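Rattan coaster keeps shedding / what to do with frayed twine on notebook?

Asked by fovport_kitchen
September 3, 2023
Viewed 279 times

Ok quick one, need to get this table sorted before my sister in law comes. I have a set of 4 round rattan coasters, the tight spiral kind, reddish brown, got them at a yard sale in August. One has started to come up at the rim, little fibers catching on the tablecloth every time I slide it. Cloth is a textured beige gray thing so it snags on everything anyway.

Second problem, same table. I tied some speckled twine around a notebook (recipe notebook, gift) and the end has come undone into a big shaggy mess. Kind of like the look?? But it sheds. Is there a way to stop it fraying any more without cutting the whole lot off. No glue gun here. I do have white craft glue, clear nail polish and a sewing kit.
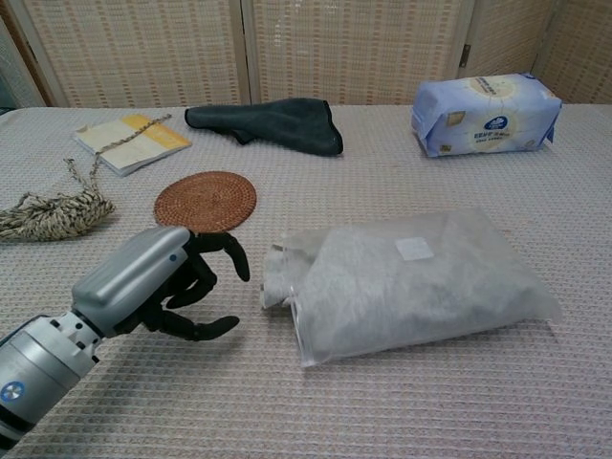 Coaster and the twine end, on the cloth

Also the middle of the coaster is a bit darker than the rest. Stain or just how they come? Tried a damp cloth, no change.

Thanks in advance, sorry for typos, on my phone.

2 answers

Fiachra Lenihan
Accepted answer

Coaster first. Dont pull the loose bits. Snip them flush with nail scissors, then dab white glue along the rim with a toothpick, thin, wipe off the extra. Put it under a heavy book with wax paper both sides. 30 minutes and it's usually holding, but leave it overnight before anybody puts a mug on it. If a whole strand has lifted you need a couple stitches, brown thread, go over the outer coil and through the next one in.

Darker center, could be either. Mine from Trokotholm were darker in the middle when I bought them, all of them. Compare with your other three. If they match, leave it alone. If only that one is dark it's probably tea. Don't soak rattan, it warps and then it rocks.

Twine: decide how long you want the shaggy part, then wrap sewing thread tight around the twine just above that point, ten or so turns, knot it, drop of clear polish on the knot. Same as making a tassel. After that comb the loose part with your fingers over the trash and get rid of whatever comes out. It will still shed a bit, its twine.

Take the notebook out of the loop first so you don't get polish on the cover.

Comment from fovport_kitchen: the other three are dark in the middle too, so thats solved. Doing the thread thing tonight. Thank you!!

vulthorpe427

just get cork ones. rattan always goes like this. For the twine, tape

Comment from Roy: tape on a gift?

Comment from vulthorpe427: clear tape

Was this page helpful? Yes / No
Related: Getting candle wax off a woven placemat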